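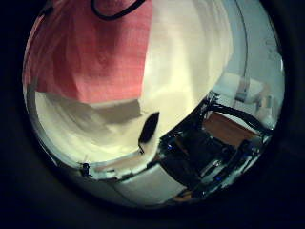 Pink-red woven cloth. The fine threads run up and down and from side to side.

How Threads Become Cloth
A Fovton Museum of Textiles guide for young readers

Almost everyone wears cloth, sleeps on cloth and dries off with cloth. Most of it is made in one of two ways, weaving or knitting. This guide is about weaving, the older of the two.

From fiber to yarn

Cloth begins with fibers. A fiber is a very thin strand, like a hair. Cotton fibers grow around the seeds of the cotton plant. Wool fibers grow on sheep. Linen fibers come from the stem of a plant called flax. Other fibers, such as polyester, are made in factories.

One fiber is weak and breaks easily. When many fibers are twisted together they grip one another and form yarn. This twisting is called spinning. For thousands of years it was done by hand with a spindle, a stick with a small weight on it. Spinning wheels came later and made the work much faster.

You can test this at home. Pull a small tuft from a cotton ball and tug on it. It comes apart at once. Take another tuft and roll it between your fingers in one direction until it is tight. Now tug again.

Warp and weft

Weaving is done on a loom. The loom holds one set of threads tight, side by side. These threads are called the warp. A second thread, called the weft, travels across them. It goes over one warp thread, under the next, over the next, and so on to the edge. Then it turns around and comes back the opposite way.

This pattern is called plain weave. Bed sheets and many handkerchiefs are made in plain weave. In twill weave, the weft passes over 2 or more warp threads at a time and moves over one step in each row. The result is a pattern of slanting lines. Look closely at a pair of blue jeans and you will find them.

The long sides of a woven cloth, where the weft turns around, are called selvages. They do not unravel easily. A cut edge can, so people who sew usually fold it over and stitch it down to make a hem.

Where does the color come from?

Yarn can be dyed before it is woven, or the whole cloth can be dyed afterward. In the past, dyes came mostly from plants, insects and shellfish. The root of the madder plant gives reds, oranges and pinks. Leaves of the indigo plant give blue. Most dyes today are made by chemists.

The Ikholm loom

The largest loom in our collection is the Ikholm loom, which stands in Gallery 3. It holds 400 warp threads. Deirdre Brennan, our head of weaving, needs about 35 minutes to weave a strip as wide as your hand. Demonstrations are given every afternoon in August.

Make a paper weaving

You will need two sheets of paper in different colors, scissors and glue. Ask an adult before using scissors.

Fold the first sheet in half. Cut slits from the fold toward the open edges, and stop before you reach them. Unfold the sheet. This is your warp. Cut the second sheet into long strips for the weft. Weave the first strip over and under. Start the next strip under and over. Push the strips close together and glue down the ends.

Words to know

Fiber: a very thin strand used to make yarn.
Loom: a frame or machine for weaving.
Selvage: the finished side edge of a woven cloth.
Warp: the threads held tight on the loom.
Weft: the thread that crosses the warp.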